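木桌面的日常养护与小修补

家里用得最勤的家具，多半是一张桌子。吃饭、写字、揉面、拆快递都在上面，几年下来桌面上什么痕迹都有：白圈、刀印、墨水、掉漆的边。下面把常见的情况分开说，大部分用家里现成的东西就能处理，少数需要去五金店买一点材料。

先弄清桌面是什么做的

动手之前要知道面层是什么。实木上清漆、实木擦油、木皮贴面、三聚氰胺饰面，四种东西的处理办法差别很大。

看桌子底面和侧边。实木的年轮纹从桌面一直延伸到端头，木皮贴面在边上能看到一条很细的接缝。饰面板的花纹是印上去的，隔一段会重复，用指甲敲声音偏脆。

分清漆面和油面，可以在不显眼的地方滴一滴水，等五分钟。水珠还是圆的，擦掉没有印子，多半是漆面。水摊开、颜色变深，说明是油面，或者漆已经磨薄了。

饰面板不能打磨。印花层很薄，砂纸几下就磨穿，露出里面的基材，没有办法补回来。

每天怎么擦

湿布拧到不滴水，顺着木纹擦一遍，再用干布收一遍。只擦湿布不擦干，水会停在拼缝里，时间长了缝口发黑。

油渍用温水加一两滴洗洁精。不要用钢丝球，也不要用去污粉，漆面上会留下细密的划痕，迎着光看一片发雾。带酒精的湿巾偶尔用一次问题不大，天天用会让漆面发黏，虫胶漆的老家具更是一次都不要用。

抹布分开。擦灶台的布带油，擦过桌面以后会留一层膜，灰尘粘在上面越擦越花。我家用的是Skundex的棉布，两块轮着洗，旧汗衫剪开也一样好用。

白色水印和热印

杯底留下的白圈，是水汽进了漆层，还没到木头。发现得早比较好处理：

一、先晾一天，有些浅的自己会退。

二、没退的，铺一块干净的棉布，熨斗开低温，不开蒸汽，在布上轻压几秒就拿开，看一下再继续。一次不要超过十秒。

三、还有残留，用一点白牙膏（不要凝胶的，也不要带颗粒的）顺着木纹轻擦，湿布擦净，再上一点家具蜡。

热锅直接放在桌上烫出的白印，处理方法相同，成功的机会小一些。如果印子是黑的，说明水已经进到木头里，和单宁起了反应，要把那一块的漆去掉，用草酸溶液漂过，冲净、晾干以后再重新上漆。草酸有毒，戴手套和护目镜，孩子和宠物不要在旁边。嫌麻烦的话，黑印可以不管，它不会影响使用。

浅划痕和小坑

没有露出木头的浅划痕，用核桃仁来回擦几下，等一会儿再拿布抛开，颜色会淡很多。这个办法只是遮色，过几个月要再擦一次。家里有人对坚果过敏的，改用修补蜡笔。

露出木头的划痕，先挑一支颜色略浅的修补笔。颜色浅了还能再加，深了不好往回改。涂上以后马上用手指抹匀，多余的用旧卡片刮掉。我试过Trivis的一套八色蜡块，中间几个颜色够用，最深的那支偏红，用在胡桃色上看得出来。

磕出来的凹坑，只要木纤维没断，可以用水汽顶回来。在坑里滴几滴水，等它渗进去，盖湿布，用熨斗尖压一下，重复两三次。这个办法适合擦油的和没上漆的实木。漆面会被蒸白，贴面会起鼓，都不要试。

胶印和笔迹

快递单和价签留下的胶，先用电吹风吹热，趁软用塑料卡片推，剩下的一点用食用油敷十分钟，再用洗洁精擦净。油面的桌子不要敷油，会留一块深色。

圆珠笔写在漆面上，用棉签蘸少量酒精，点在笔迹上滚，不要横着抹，抹开了面积更大。擦掉以后立刻用湿布过一遍。记号笔同样处理，能去掉多少要看停留了多久。

蜡烛油等它硬透，用冰袋敷一会儿，塑料卡片从边上轻轻撬，整片会掉下来。

油面重新上油

擦油的桌面每年保养一次比较合适，我一般放在1月，屋里有暖气，空气干，油干得快一些。厨房里当案板用的台面要勤一点，半年一次。

准备：80目和240目砂纸各一张，木块一个，不掉毛的布三块，木蜡油或者熟桐油一小罐。Clasotitz的小罐装够一张六人餐桌擦两遍还有剩。

做法：

一、把桌面清空擦净，晾一晚。

二、状况好的只用240目轻轻过一遍。有毛刺或者深色污迹的，先用80目处理那一块，再用240目整面找平。砂纸包在木块上，始终顺着木纹，用力要匀，手指直接按着砂纸磨会磨出沟。

三、用吸尘器吸一遍，再用略潮的布带走浮灰，等干。

四、布上蘸少量油，薄薄擦一层，二十分钟以后用干布把没吃进去的擦掉。没擦掉的油会发黏，粘灰，过后只能重新磨。

五、隔一天上第二遍。两遍之后等一周再放重物和热的东西。

用过的油布不要揉成团扔进垃圾桶，干性油氧化会发热，堆在一起可能自燃。摊平晾在室外，干硬以后再扔，或者泡在水里密封好再扔。

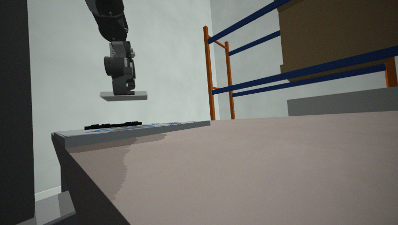

桌子放在哪里

离暖气片和空调出风口远一点，至少留出一臂的距离。木头一面干一面潮就会翘，先从端头开裂。窗边的桌子半年转一次方向，或者挂一层纱帘，不然常年放东西的地方和旁边会有色差，花瓶一挪开就是一个深色的圆。

地面不平的，先垫脚再用。长期三条腿受力，榫头会松。垫片用软木或者毛毡，不要用折起来的纸，拖地时吸了水会烂。

桌腿晃动，先把桌子翻过来看。五金连接的，把螺丝逐个拧一遍，拧不紧的孔里塞两根蘸了白胶的牙签，掰断，等胶干了再上螺丝。榫接的要拆开，刮掉旧胶，重新上胶夹紧，放满二十四小时。旧胶不刮干净，新胶粘不住。

常备的几样东西

棉布几块，洗洁精，家具蜡一盒，修补蜡笔一套，白胶一瓶，毛毡垫一包，240目砂纸几张。全部买齐不到100元，放在一个鞋盒里，用的时候不用到处找。

蜡和油的盖子要拧紧，罐口的残油擦掉再盖，下次才打得开。白胶怕冻，冬天不要放在阳台上。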